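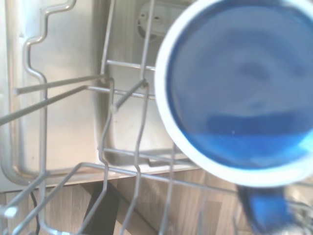

Looking after your voice and kit on a run of comedy nights

Most comics who lose their voice halfway through a run did it off stage, shouting over the music in the bar afterwards. The tips below are for anyone doing several sets a week in small rooms, and most of them can be sorted at home in the kitchen.

Drinks before a set

Put the kettle on an hour before you leave and let the water cool until you can drink it without blowing on it. Plain warm water does the job. A spoonful of honey is pleasant but won't mend a sore throat. Leave out the milk if it makes you want to clear your throat. Fill a 500 ml flask and finish half of it before you arrive.

Steam

Pour hot water into a wide bowl on a steady table, put a towel over your head and breathe through your nose for a few minutes. Let the water stand a little first, as freshly boiled water will scald. Keep children and pets out of the kitchen while you do it.

Getting the smell out of a flask

Two teaspoons of bicarbonate of soda, top up with hot water, leave overnight with the lid off. Rinse twice. The rubber seal holds more smell than the flask, so prise it out and soak it in the same mix. Dry it fully before it goes back in.

Cleaning your own microphone

If you carry your own, unscrew the grille and check the maker's instructions before washing it. Most plain metal grilles can be washed in warm water with a drop of washing-up liquid and scrubbed with an old soft toothbrush. Take the foam out and wash it separately. Leave both to dry overnight. Never wet the part with the capsule in it. The Rorkumov clip-on I use has glued foam, and that one only gets wiped.

Stage shirts

Sweat marks come out best the same night. Turn the shirt inside out, dab white vinegar on the underarms, leave it for 11 minutes or so while you make toast, then wash cool. Test dark colours on the hem. A shirt that has been in a car boot from Ludlow and back needs a soak first.

Set lists

Write them in pencil on card. Ink runs when a glass gets put down on it, and paper curls under the lights. A pack of 200 plain index cards will last a year of gigs. Keep the old ones in a biscuit tin, with the room and the month on the back.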